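Guest Houses in Skarnutau: What Visitors Want Before They Book
Student project report, tourism course
Wed 3 November

In this project I studied how small guest houses present themselves to visitors. I chose Skarnutau because it has many rooms for rent but only one hotel, the Pellia. My question was simple: which information do guests look for before they book a room?
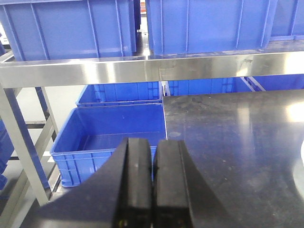 I prepared a short questionnaire and gave it to 20 guests at the Hajji guest house and at the Pellia. The questions were in English, and for older guests I translated them by speaking. This took more time than I had planned.

Most guests answered that the distance to the lake was the first thing they checked. The price came after it. Many of them also wanted to know if breakfast is included, and at what hour it is served.

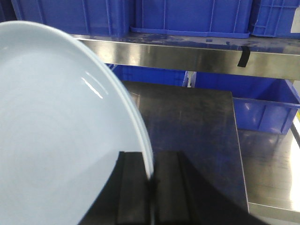
The Hajji does not write the breakfast hours on its page. The owner told me that guests can always call and ask. However, several guests said they do not like to call in a foreign language, and I understand them very well.
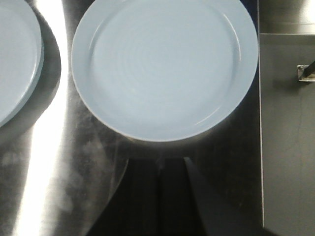

3. Comparison of the two pages

The Pellia page is long and has 6 languages. The Hajji page has only 2, but its text is clearer about parking and about the road from Govska, which is difficult in winter. Neither page says how late a guest may arrive.
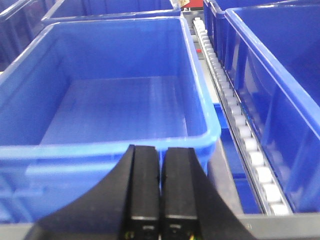 Page 6

4. Limits of the work

The season was already finished in November, so I could not meet families with children. Their answers would probably be different. I also did not ask the guests how much they had paid.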